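Subject: Re: [basix-users] Closing the month with unposted receipts

Edem Sowah wrote:
> We close January this week and I have 85 receipts sitting
> in the holding list. If I lock the month now, do they drop
> into the next one, or stay where they are?

They stay where they are. Basix goes by the receipt date, and a locked month won't take anything new, so you would have to unlock it to post them.
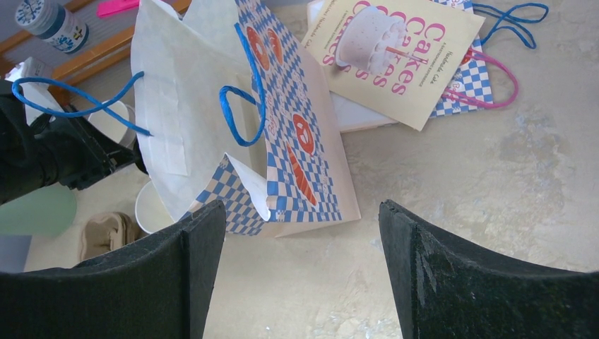
What I do at Kpodo is post everything I can match first, then print the holding list and lock the month with whatever is left. Last time that was one supplier credit for 645, and I entered it with the first open date and a note.

Check the bank balance before you lock, too. The reconcile screen shows the old figure until you press Refresh. 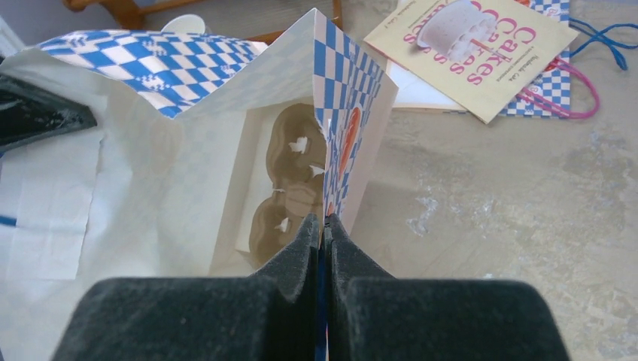 Dede, does the note carry over to the ledger report? Mine only shows the amount, 600 in one case and 900 in another, with no text next to either.

It does if you turn on "Show memo" under report columns. The setting is per user, so your accountant has to turn it on as well. I also keep the reports for one month together and give them a plain code in the memo field. With the two white-and-black arms over the speckled table, for instance, the code would just be ARMS-2, short enough to fit the column. 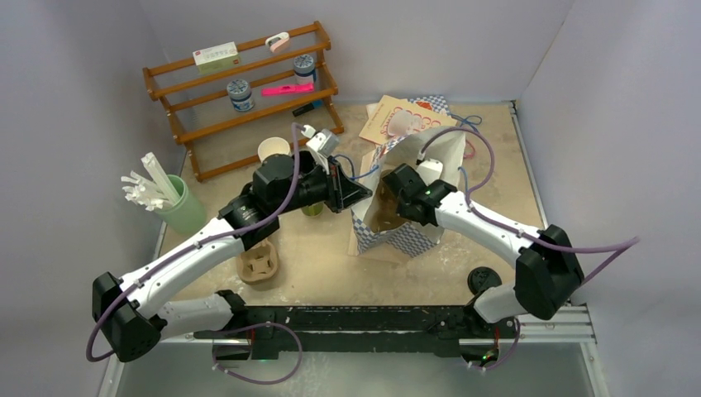

Import files from Skorkik are handled the same way, except that the memo is cut at the first comma. Use a dash there. I keep a code list for equipment memos, and a bench like this one, with both arms on a single black rail, gets one line in it and one code.

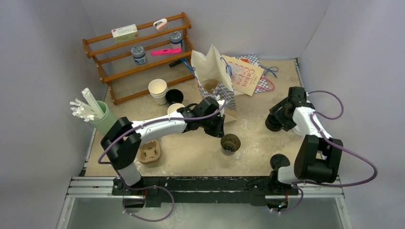 If you have already locked January, unlock it under Periods and then run the holding list again.

Dede Issahaku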